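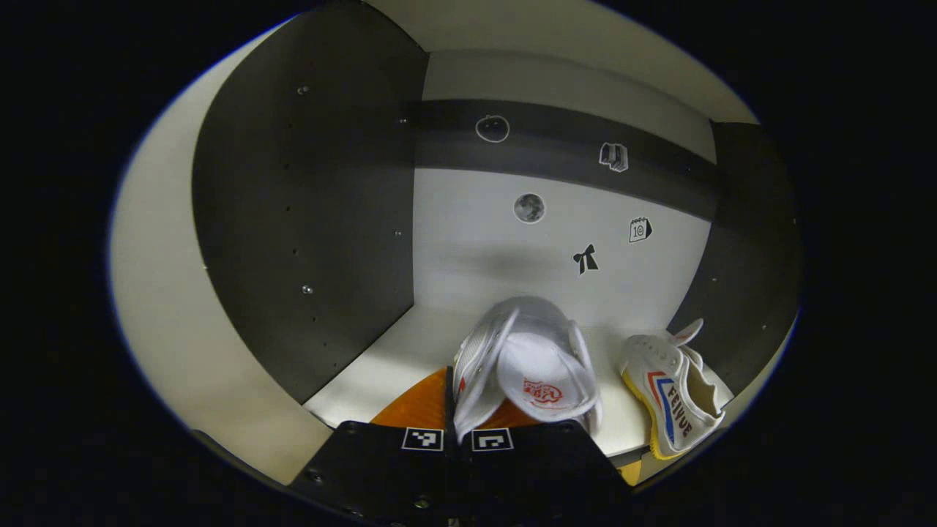 Does a softer finger make a hand-held gripper better at handling shoes?

It probably helps a little with the grip itself, but our data cannot say whether it helps a robot that later learns from the recordings.

5.2 Comparing the two finger sets

Print this page | E-mail this page

The case for soft fingers is usually made with a video of someone picking up an egg. We find this hard to use. An egg is round, light and the same every time, and the person holding the gripper has practiced. The shoe cabinet task was chosen at Stutdale because it has none of those comforts. A shoe has a stiff end and a floppy end, it comes in a left and a right, and it has to go past a door and onto a shelf without hitting either.

We compared two finger sets on the same hand-held body. The Ilness set has a ridged pad on the inner face of each finger with a soft ribbed backing. The Clernis set is a plain rigid finger with a thin rubber sheet glued on. Both carry one printed marker per finger, and the opening width is read from the distance between the two markers in the camera image. Operators worked with one gripper in each hand. The software that turns the video into hand positions is Daneshvar, run with its default settings for every session.

Over 19 sessions we recorded 1516 attempts. Of these, 1028 passed the tracking check and were kept. We report the second number because papers on this kind of device often give only the first, and the gap matters. An attempt can be thrown out when the camera loses its position, when a marker is hidden, or when the two grippers disagree on where the cabinet is. All three can depend on how the person moves, and how the person moves depends on the finger. Dropping those attempts and then comparing success among the rest is a comparison we don't fully trust, including when we do it ourselves.

Success was judged from the video by one of us (Kaimal) and checked by the other (Farahani). An attempt counted if the shoe stayed on the shelf after both grippers let go. We had first planned to require that the toe point outward as well. This rule was dropped in May after we found that we disagreed on what outward meant for a shoe lying on its side. Readers who think the toe matters should treat our success rates as generous.

The ribbed fingers did better on canvas shoes held by the side wall. They did no better when the shoe was held by the sole, where the rubber does most of the work whatever the finger is made of. On mesh uppers the results changed from one operator to the next by more than they changed from one finger set to the other. We ran the test we had planned, got a result that would usually be called significant, and then found that it went away when we left out the single most experienced operator. We don't know which of the two analyses a reader should believe, and we'd be wary of anyone who was sure.

There is also the question of what the fingers do to the width reading. A soft finger bends. When it bends, the marker on its mount keeps moving after the pad has touched the shoe, so the recorded width is smaller than the true gap at the pad. For a person this makes no difference. For a controller trained on the recordings it means that "closed on a shoe" is a band of values, and the band changes with how hard the operator squeezes. The supplier's notes call this compliance and list it as a benefit. We would call it an uncontrolled variable until someone has measured it on a device with a force sensor, and neither of ours had one.

Figure 4 gives the view from one gripper toward the cabinet.

Figure 4. Two hand-held grippers at the shoe cabinet with both doors open. The gripper at left holds a canvas sneaker; the nearer gripper is open. 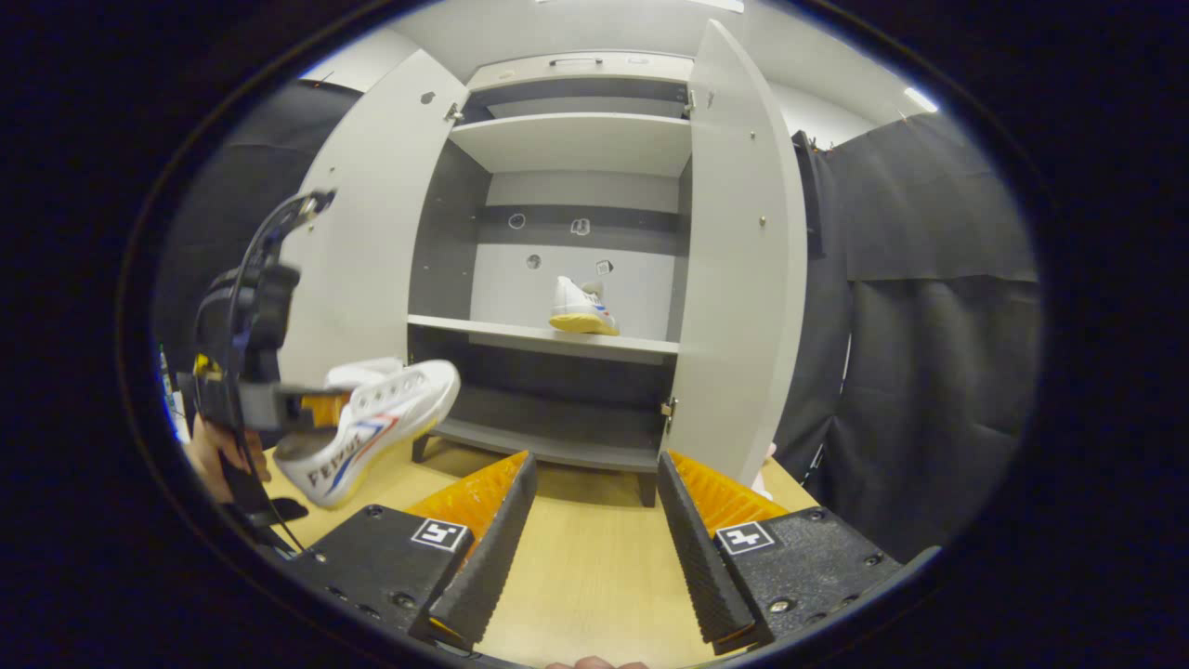 A second concern is the view that the camera gets once the hand goes inside. The lens is very wide, and at arm's length from the cabinet it takes in plenty of the room, which gives the tracking a lot to hold on to. Close to a shelf the picture can be mostly plain panel. We put small stickers and labels on the inside walls for this reason. They seemed to help, but we added them partway through the study and did not go back to repeat the early sessions without them, so the effect of the stickers is mixed up with the effect of practice. A home cabinet doesn't come with stickers. Any claim that this setup will carry over to an ordinary hallway should be read with that in mind.

We were asked by an early reader why we did not simply record more. More than 1000 kept attempts sounds like plenty, and for training it may be. For comparing two finger sets it is the number of operators that limits us, and ours was small. Another month with the same people would have given us narrower error bars around the same doubt.

Our reading, then, is modest. The ribbed fingers are pleasant to use and operators asked for them. On canvas shoes gripped by the side we would pick them again. Beyond that we see no support here for paying the higher price, and we have kept the Clernis set on the second body for the robot trials in Section 6.

Print | E-mail to a colleague

Reader comments (3)

tmw_lab, 2020-06-24
Did you swap the finger sets between left and right hands? Most people squeeze harder with the hand they write with, and that would feed right into your width problem.

Omid Farahani (author)
We swapped by session, not within a session. Fair point, and it should have been in the text.

gripgeek
I'd like to see the rejected attempts split by finger set. If one set loses a lot more to hidden markers then the whole table changes. Are the raw videos going up anywhere?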